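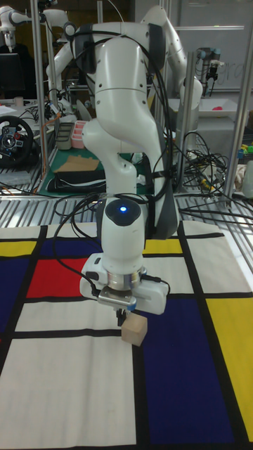

Page last changed: 2018-06-22

Brandau halts block-placing runs on its Bruvier arms after gripper fault

Hi all, Sofia Garcia here from Brandau. I usually get to write these when we have something shiny to show off, so bear with me, this one is a bit different. We had a fault in May, we stopped work over it, and I'd like you to get the story from us (with the dull parts left in!).

Our Bruvier project teaches robotic arms to pick up small wooden blocks and put them down again on a colored mat. It's simple stuff to look at and surprisingly hard to get right. During a long unattended run, one of the arms came down too far. The fingers pressed into the mat and kept pressing, and the arm went on pushing until Ilir Dimitriou heard the motors straining from the next room and hit the stop button. No one was hurt. One finger was bent, the mat got a dent, and the block shot off the table and has since been found under a radiator.

So what happened? The arm is supposed to back off when it feels resistance. The evening before, we had loaded a new settings file, and the limit in that file was far too high. The arm felt the table perfectly well and carried on anyway. The fault showed up on cycle 827 of a planned 1,177, and when Ilir went back through the log he found 84 earlier cycles where the fingers had touched the mat harder than they should have. We had no alarm set for that, so the warnings just sat there in a file. That part bothers me more than the bent finger, I have to say.

The other thing I want to be straight about is the stop button. It worked, and it worked right away, but somebody had to be close enough to reach it. That evening Ilir was. Ten minutes later he would have been on his way home.

We've made some changes already. The arms now stop by themselves if the push against the table goes over the limit, and that limit can't be altered from a settings file anymore. Two people have to sign off on any new file. Unattended runs are off completely for 60 days, and when they come back they'll start with the arms at half speed.

"I loaded the file and I checked it myself, and I read the number I expected to see," said Ilídio Pinheiro, who runs the Bruvier software. "I'm glad it's a two-person job now - I would have asked for that even if we'd only lost a block."

We also asked Rosário Leitão from the safety firm Pastura to come in and go over our fix. She sent us home with a longer list than we'd hoped for, including a second stop button by the door (ordered!) and clearer labels on the power switches. Her full report isn't finished yet, and we'll put it on this page when it is.

If you're one of the folks using the same settings files at Bastos, please don't load the May version. Zulmira Falcão has the corrected one and will send it over with a short note on what to check first. Write to her or to me through the Brandau press desk, and we'll both try to answer within a day or two.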